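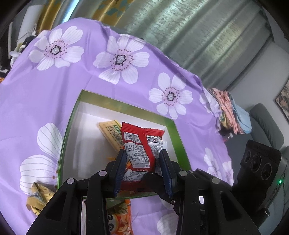
I have been keeping a snack box on the table since December and it has changed my afternoons more than I like to admit. Before that, our crackers and little packets lived in a kitchen drawer with the foil and the birthday candles, and every time someone wanted a bite the whole drawer came out with it.

So, the box. Mine is square and open at the top, white on the inside with a shiny green rim, and I love the white inside because crumbs show up right away and I can wipe them out before they turn into dust. You don't need to buy one. A gift box with the lid gone works fine, and so does the bottom half of a cookie tin. Just go for low sides! I tried a tall one first and the small packets sank to the bottom and stayed there until they were stale.

Stand your packets up if they'll let you. The ones with crimped ends are good at this, you can lean them against each other like books, and flat crackers can go at an angle behind them. My friend Duangjai Phuthong lays everything down in layers and swears it holds more (it does), but then you have to dig, and digging is how crackers get broken.

A few things I do when I fill it up:

Turn the dates toward you. On lots of packets the date is printed on the back or along the seam, in tiny type, so I look for it once while I'm unpacking the groceries and write it on the front in marker. If the label is in a language you don't read, do it then, while you still have your glasses on.

Oldest in front. I know, everybody says it. I still forget about every third shopping trip.

Nothing open goes back in. If somebody eats half a packet, the rest goes in a jar with a tight lid. A folded-over top won't keep crackers crisp past supper, and a clothespin isn't much better.

Keep sweet and salty apart if anything smells strong. I once put shrimp chips next to butter cookies and, well, we ate them.

Now the tablecloth. I keep a flowered one under the snack box, lilac with great big white blossoms, and a busy print is your friend here because it hides a lot between washes. Shake it outside, over grass if you can, before it goes anywhere near the washer. Greasy spots get a drop of dish soap rubbed in with a finger and ten minutes to sit – then cool water, and check the spot before you use the dryer. Once heat has been at it you're stuck.

I don't iron mine. I hang it over the shower rod while it's still damp and pull the hems straight, and whatever folds are left can stay. Tarek Benjelloun wrote in to say he smooths his with a spray bottle and the flat of his hand, right on the table, and I tried it on Sunday and it's pretty good for the middle part. The ends still curl up on me. If you have a trick for the ends, please send it along!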